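Prüfliste Arbeitsplatz 2: Textilien greifen und falten
Standort Oststead, Halle Drirkdale, Stand Februar
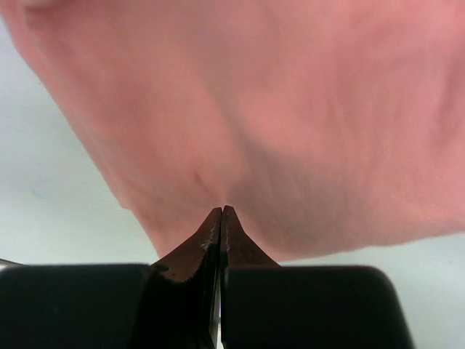 Geprüft wird, ob der Platz für unbeaufsichtigten Betrieb freigegeben werden kann. Bewertung: i. O. / Mangel / offen.

1. Not-Halt erreichbar, Funktion getestet: i. O.
2. Greifkraft begrenzt: i. O. Eingestellt 74 Prozent, Steuerung Trandik.
3. Fingerspitzen: i. O. Kratzer und helle Scheuerstellen vorhanden. Auf Grate prüfen, dünner Stoff zieht sonst Fäden.
4. Arbeitsfläche: Mangel, gering. Kleiner grünlicher Fleck, vor Schichtbeginn abwischen.
5. Ecke des Tuchs finden: offen. Bei glatt liegender Ware brauchbar. Bei Falten und Schatten verwechselt die Software Cui den Saum mit einer zweiten Lage.
6. Falten einfarbiger Tücher: Mangel. Von 100 Versuchen mehr als 120 Sekunden Dauer in den meisten Fällen. Von Hand geht es in einem Bruchteil der Zeit.
7. Gemischte Wäsche aus dem Korb: nicht geprüft, Zuführung fehlt.
8. Quetschstelle zwischen den Fingern gekennzeichnet: offen, Aufkleber bestellt.

Kommentar: Freigabe nur mit Aufsicht. Flach ausgelegte Tücher kann die Anlage übernehmen, das Auslegen selbst bleibt Handarbeit. Für den Haushalt reicht das noch nicht. Punkt 5 nach dem nächsten Softwarestand wiederholen, Punkt 8 vor Wiederanlauf erledigen.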